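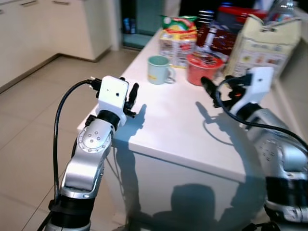

Fig. 1. Two silver arms at a white tabletop, left gripper open.

Rullstead: a map rotation mod for our game design class
by Anikó Szalai
March 10, 2026

So my project was a mod for Prunness, the arena shooter we all got hooked on in December. The stock server plays its maps in the same order forever, and by the second night you know exactly what's coming. Rullstead picks the next map from how many players are on, and it swaps the item set to match (small maps get fewer rockets, thank goodness).

I started with the map list. There are 228 community maps that load without errors, and I tagged 76 of them by hand as small, medium or large. That took way longer than the coding! Some of the old ones have spawn points inside walls, so those got thrown out.

The script itself is 1,099 lines, and a good chunk of that is the voting menu. My first version counted spectators as players, so we kept landing on Oberholzer, a giant canyon map, with four people running around looking for each other. Fixed now - it only counts anyone who has spawned at least once.

I still have 2 bugs open. The Tradent map crashes if the vote ends during overtime, and the menu text overlaps on wide monitors. If I keep going I'd like to add team sizes to the tags, and maybe let admins lock a map for the night. Install notes are in the readme, just drop the folder into Mods and restart the server.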